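Sorting drink containers and snack packaging at home

Mixed packaging from one evening on the couch or the bed usually holds four or five materials. Separating them at the point of collection takes less time than separating them at the kitchen bin, where liquids have already run into the paper.
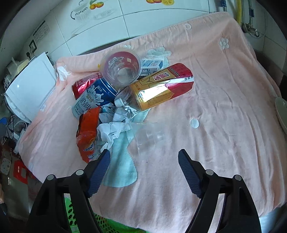
Ardalan Daneshvar writes that he used to crush every can before it went in the bag, until his depot refused the ones with unreadable barcodes. He now leaves them whole and puts up with the extra volume.

His practice is correct for any container going back for a refund. Crushing is acceptable only where the can is going into the kerbside bin, and even there some councils ask for cans uncrushed so that the sorting line does not read them as flat paper. Check the council's list before settling on a method.

Clearing a soft surface

Blankets, doonas and couch throws need a different order of work from a bench. A container standing on fabric has no stable base, and the last 10 mL in a can will find the lowest fold.

Upright first. Take cups and open cans one at a time, mouth up, and stand them in a rigid tub. A 3 L ice cream tub or a dish rack tray is adequate.
Bottles next. Tighten any cap before lifting. An uncapped bottle goes in the tub with the cans.
Cartons, then wrappers. Fold a wrapper inward before moving it so crumbs stay inside.
Tissues last. Used tissues go to general waste, or to the organics bin where the council accepts them. Paper recycling does not take them, as the fibres are too short to be recovered.

Shake the blanket outside before washing. Crumbs left in a fleece pile turn to paste in the machine and collect in the lint filter.

Materials

Aluminium cans: empty, rinse briefly, leave the tab attached. Loose tabs are too small for the sorting screens.

Clear plastic bottles: empty and rinse. Whether the lid stays on or comes off depends on the local service. Labels may remain.

Plastic cups: treat these as the doubtful item. Look for the resin code on the base. Where a foil or film lid is still partly attached, pull it off completely and discard it separately. Cups with a bonded paper sleeve should have the sleeve torn away if it will come.

Small cartons: plain paperboard is flattened and goes with paper. A carton with a foil or plastic lining is a different material, and acceptance varies by area. Tear one corner. A shiny inner layer or a film that stretches before it breaks indicates a lining.

Snack wrappers: most are plastic film, often metallised. Scrunch the wrapper in the fist and release. If it springs open it is plastic and belongs in general waste or a soft plastics collection, where one operates.

Rinsing

Use 200 mL of leftover dishwater per container, swirl, and drain inverted. Hot water is unnecessary. Milk and milk tea residues should be rinsed the same night; a protein film sets overnight and will smell by the second day in summer. Soft drink residue tolerates a longer wait but attracts ants.

Storage

I keep two lidded crates under the laundry bench, a 32 L Wavard for refund containers and a smaller Hoxha for kerbside. The larger one takes a month of cans for our household. A sheet of newspaper in the base catches drips and is replaced when the crate is emptied.

Spills on the blanket

Blot, do not rub. Cold water first for anything containing milk, then a mild liquid detergent. Test coloured drinks on a pale fabric with cold water only and check the mark in daylight before the item goes in the dryer. Heat will fix what remains of the stain.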